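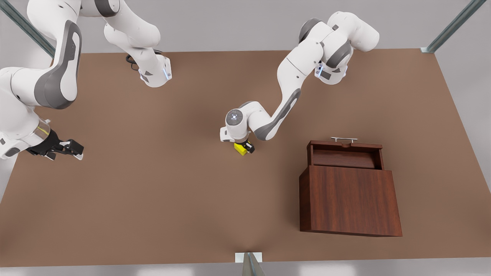 Clemel Museum Audio Guide: Review

October 9, 2023

I used the Clemel guide for an afternoon at the Saarinen, mostly in the antiquities rooms on the lower floor. It is a small handset with a number pad, rented at the coat check for $6. The museum's listing says 1,000 objects are covered, though only 69 have a full commentary. The others get a date, a place and a line on how the piece was acquired.

Sound is clear and the volume goes high enough for a busy gallery. The longer tracks run five minutes, too long to stand in front of one vase. I liked the section on the temple reliefs – it plays both sides of the ownership dispute and leaves it there.

The map screen is poor. It put me in the wrong room twice. Videro's phone app has a better one, but it drains the battery.

Rating: 3 out of 5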